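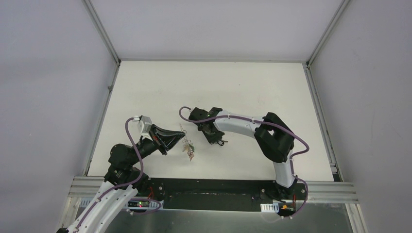
OK, so this is the part of the talk where I slow down, so I'm going to put my clicker down and talk for a bit. When Chiamaka Wike and I started collecting examples at Flaltent, we thought the hard part would be the learning. It was the collecting. You need somebody to run the task over and over, well enough that a policy can copy it. Look at where the two grippers are, both of them closing in on one small tangled thing near the middle of the table. With an object like that there's no obvious place to grab, and two people will pick two different places. (Pause, let them look.)

Numbers, quickly. We recorded 484 episodes in January. We kept 171. People always gasp at that, so wait for the gasp! Most of what we dropped was hesitation - the operator stops to think, and the model learns to stop too, only it doesn't know why.

Then the Virgil story. Virgil Barbu did 100 episodes in one stretch and they were gorgeous, smooth as anything, and the policy we trained on them was terrible. He always went in left arm first. Start the object a little to the right and the thing just fell apart. So now we swap operators every seven episodes, and we move the object before each one, even when it feels silly.

If somebody asks about plain walls and a clean white table: yes, we do want variety in the background later, Lucinda Bellamy is on that for the Zunora set. We wanted the first set boring.

Ask for a show of hands - who here has thrown out more than half of a dataset? Usually more hands than I expect.

Skip the Brestel comparison if we're running behind. If not, do it fast, and mention that their operators only label failures at the end of a session, and ours do it right after the episode while they still remember what went wrong.

Next slide is Liviu's, hand him the mic.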